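How to budget for a humanoid robot without fooling yourself

Start with a blank sheet and keep the supplier's quote out of sight. If you begin from their number, you will end up defending it. Write down the job you want done, in one sentence, with a verb in it. "Explore humanoid capability" is a wish and no finance department should pay for it. "Carry samples from the prep room to the test bench" will do.

Step 1. Price the boring alternative

Find out what a trolley, a conveyor or another pair of hands would cost over the same period. At Janstead we skipped this the first time and spent a spring arguing about legs versus wheels for a route with no stairs on it. Put the cheap option in the first row of the spreadsheet and leave it there until the end.

Step 2. Spend on simulation before hardware

A model of the robot in a furnished room costs staff time and a decent graphics card. You can put it next to an armchair and ask dull questions: does it fit, what can the arms reach, how much floor does it need to turn round? Move the furniture and ask again. Allow 13 working days for a first pass, and book them against the project so that they show up as a cost.

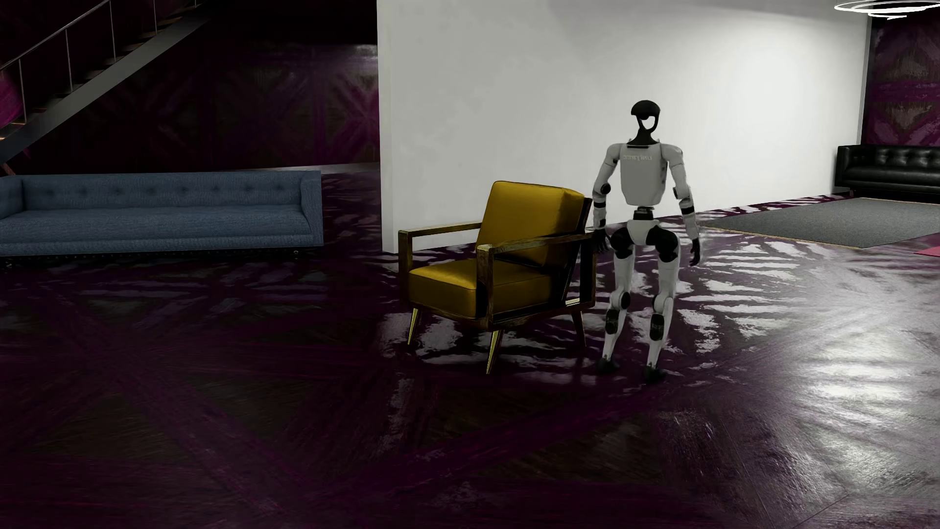 Ostrowski would do it the other way round: buy one machine early, because a simulated floor never teaches you anything about a real one, and teams that stay in software for a year tend to stay there for two.

There is something in that. Friction, loose cables and bad Wi-Fi are all easy to leave out of a model. But a machine bought early has to be insured and stored from the day it arrives, whether or not you have work for it. My compromise is to hire one for a short trial once the model has given you an answer worth checking.

Step 3. Fill in the lines the quote leaves out

Ask for these in writing:

Delivery, import charges and unpacking
Spare batteries and a second charger
Hands, if they are sold separately
Software licences after the first year
Repairs, including who pays for carriage both ways
Training for two people, so that one can go on holiday

Then add your own: a lifting frame, floor marking, a safety assessment and the hours your staff will lose to updates. On our Redico project the extras came to 87 per cent of the purchase price. I thought I had been gloomy when I wrote the plan, and I was still short.

Step 4. Treat demo videos as adverts

Ask to see your own task, in one take, with the operator in view. If somebody is holding a controller, their wages belong in your running costs. Skivus, our planning template, has a row for this and most people who borrow it leave it empty. Ask for 200 runs of the same task and the log that goes with them. A supplier who can only offer a highlights reel has told you plenty — put the order on hold.

Step 5. Set a stopping point

Split the money into stages and release the next part only when the last one has passed a test you wrote beforehand. We use nine months as the outside limit from first hire to a buying decision. Put the resale value down as zero. If it fetches something later, fine.

When the form comes round for signature, attach the spreadsheet with row one still showing. Expect to be asked why you don't just buy the trolley, and have the figures to hand.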